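Notebook - Tretness arm, wrist camera grasp runs
10 September 2024

Picking up from where Wulan stopped in July. Question is still the same one: does training on blurred wrist frames help or hurt the grasp policy? Old Oei filter throws out anything above the blur cutoff. Nadhirah thinks the filter is eating most of the approach, and I think she's right.

Pulled 3,564 wrist frames from the demos. Filter drops 1,439 of them. That is a lot. Went through the dropped ones by hand for an hour, and most are sideways travel, fingers open, nothing in the jaws. The fingers stay readable even when the backround is mush, they move with the camera so of course they do.
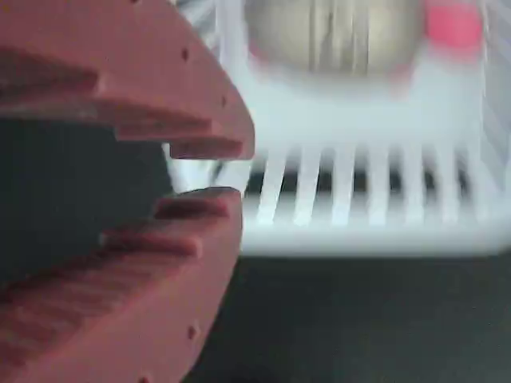

Wrist view, jaws open, rack smeared. Typical of what gets dropped.

So the blur score is being set by the background. Score over the whole frame is the wrong thing to compute. Two options:

- mask the fingers out, score what's left, raise the cutoff
- keep everything, feed the blur score in as an extra input

Trying the second first, less code. Rizal wants the first one as well so we have something to compare against. Fine, he can have it after lunch.

Config notes for whoever reruns this: branch is fliltard-blur, seed 3, same learning rate as Wulan's last run. Do NOT use the cached crops, they were made with the old finger shape and the mask is off at the tips. Lost most of the morning to that.

Table layout for the turtle set. Turtle goes to the right, box stays top left, middle left clear so the approach isn't blocked. Teguh asked if the gold shell would upset the depth. Don't know yet, the highlight on it is strong. Color only for now.
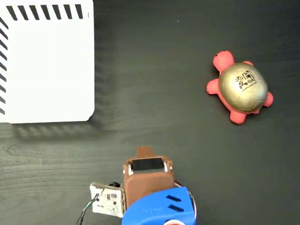 Turtle and box on the dark table, gripper coming in from the bottom.

First pass, 123 held-out demos, keep-everything vs. filtered. Offline only, predicted gripper pose against the recorded one. Keep-everything is better in the approach phase, clearly. Near contact the two are the same as far as I can tell, curves sit on top of each other. Makes sense, the filter hardly touches those frames anyway. Need more seeds before I show this to Huguette, one seed is one seed.

One thing I don't like. When the tips are close together the net gets very sure of itself, whatever is behind them. Looks like it reads finger gap as "about to close" and stops caring about the rest. Plain dark table gives it nothing to hold on to either.
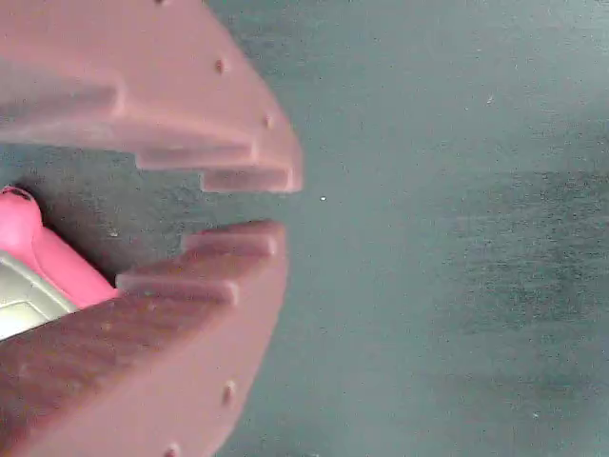
Might be able to break that by dropping the gap out at random during training, say blank the finger region on a portion of the batches. Nadhirah did something like it at Melton for a different hand and still has the script, will ask. Otherwise add demos where the gap is small and the right move is to back off. We have next to none of those.

To do
- rerun both configs, more seeds, overnight
- Rizal: masked blur score
- recut the crops with the new finger mask, delete the cache so it doesnt bite anyone else
- log the near-contact error separately from approach, one averaged number hides it
- ask Teguh for the depth logs on the shell

Both jobs are queued on the small machine, leave it alone tonight please.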